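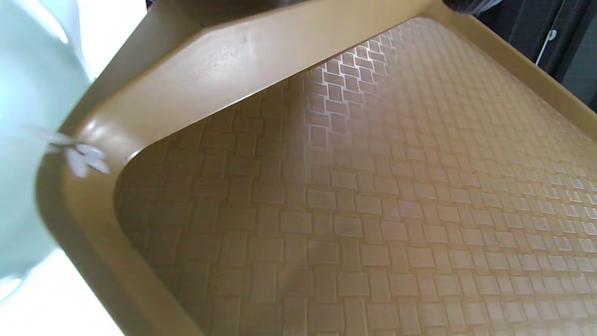 Photo: Skurkstead Center for Service Automation

1/ The Skurkstead Center for Service Automation held its open day in September at the Mondudcombe site. We thank all guests who attended. This thread sets out what was shown and what visitors may expect at the next session.

2/ The main demonstration concerned the handling of cups and serving trays. A tan tray with a basketweave pattern on its floor and a pale green piece with a white flower on the side may look like simple items. For a machine that has to set one down on the other, they raise a number of practical questions.

3/ The first of these is the raised rim. A cup must clear it on the way in and on the way out. If the approach is too low, the base catches. If it is too high, the release becomes a drop. Staff explained how the path is planned and how the last part of the movement is slowed.

4/ The second is the surface. Glossy plastic returns bright patches of light, and a raised pattern changes in appearance with the angle of view. The vision team at Mondudcombe keeps trays of several finishes for this purpose, both patterned and plain.

5/ Fiona Paterson, head of the handling program, gave the opening talk at 10 a.m. She described the move from fixed stations, where each item has a marked position, to work on ordinary tables with ordinary tableware. The slides will be placed on our website.

6/ The program currently holds 3000 recorded handling sequences. Of these, 400 concern trays. The remainder cover cups, bowls, cutlery and folded napkins. Guests asked whether the recordings are open to outside researchers. Access is by written request, and each request is reviewed by the program office.

7/ Guided visits were limited to 16 persons per group so that everyone could stand close to the work table. We regret that some guests had to wait longer than planned before the second visit. A larger waiting area will be provided next time.

8/ Several questions came from people who work in hospitals and care homes. They wished to know whether a machine of this type could clear trays after meals. At present it cannot do so without a member of staff nearby. Cups left with liquid in them remain a difficult case - so do stacked plates - and neither is ready for use outside the laboratory.

9/ Innes Paterson of Munro, our equipment partner, led the afternoon session on grip force. Visitors were invited to press a sensor pad by hand and compare the reading with the value set for a ceramic cup. Most pressed far harder than required.

10/ A question was also raised about jobs. The Center's position is unchanged. The program is designed for repeated carrying and clearing work, and kitchen and dining staff are consulted at each stage. Notes from the most recent consultation can be requested from the front desk.

11/ School groups are welcome at future sessions. The minimum age for the guided visit is 12 in the printed leaflet; please disregard this. Younger pupils may attend with a teacher, with no more than 5 pupils to each adult.

12/ The next demonstration will take place at our Grotport building, which has step-free access from the main entrance. Booking is required for guided visits. The talks are open to all, and seats cannot be reserved. Details will be posted on this account.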